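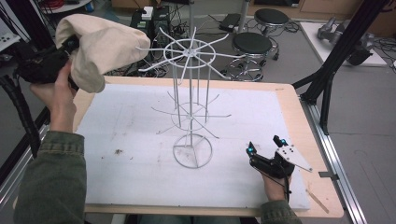
The case for paying people to be slow

Most of the argument about teaching robots by demonstration is conducted in hours. A firm has so many hours of recorded handling, its rival has more, and the rival is assumed to be ahead. I think the unit is wrong, and that it pushes the people doing the work towards bad habits.

Take a dull job such as hanging a cloth bag on a wire spinner rack. A person with a hand-held gripper in each hand can do it quickly once the knack is found. The bag changes shape whenever it is lifted. The hooks are thin and most of them point somewhere unhelpful. The free hand may steady the rack, hold the mouth of the bag open, or stay out of the way, and each of these is a different lesson.

When the target is hours, the operator settles on one of them. At the Imosham site, where I spent part of June reviewing recordings for Reludell, one operator had produced 200 demonstrations of a hanging task. They were clean and nearly identical. The bag was picked up by the same corner and went to the same side of the rack. The policy trained on them did well until the rack was turned through a small angle, after which it put the bag into empty air and let go.

A second set of 100 came from somebody who had been told to take her time. She started with the bag crumpled, inside out, or half under the base. She missed hooks and corrected. Several episodes would have been thrown out under the usual rules for hesitation. Trained on that set alone, the same policy coped with the turned rack and recovered from a fair number of its own misses. It was also slower, and the slowness bothered the client more than the dropped bags had.

I do not offer this as proof. There were two operators and one task, and the operators may have differed in ways we did not record. But the direction agrees with what one would expect. A policy that has only seen success has no information about what to do 5 centimetres away from it.

Remote control has the same trouble in another form. With a leader arm or a joystick the operator feels little or nothing of the contact, so wire catching on cloth is noticed late, by eye. People compensate by avoiding contact altogether. Hand-held grippers are better here, as some of the force reaches the fingers through the handle, though the operator can also make wrist movements that the robot's arm cannot follow. Hiretti's answer is to filter out unreachable motions afterwards. Biwott warns the operator during the recording. I prefer the second, as a filtered episode is paid for and then lost, and the operator learns nothing from losing it.

What I would change first is the pay. Piece rates per accepted episode reward the shortest path and the tidiest start. An hourly rate, with a written list of starting states to be covered and corrections marked as wanted, costs more per episode. The price per episode is easy to put in a spreadsheet. The price of a robot that fails when a rack is turned usually appears in a different budget, a year later.

Last updated: Feb 21, 2026

Related items
Cable drag and wrist fatigue in hand-held grippers
What counts as a failed episode?
Leader arms without force feedback
Soft goods: why bags are harder than boxes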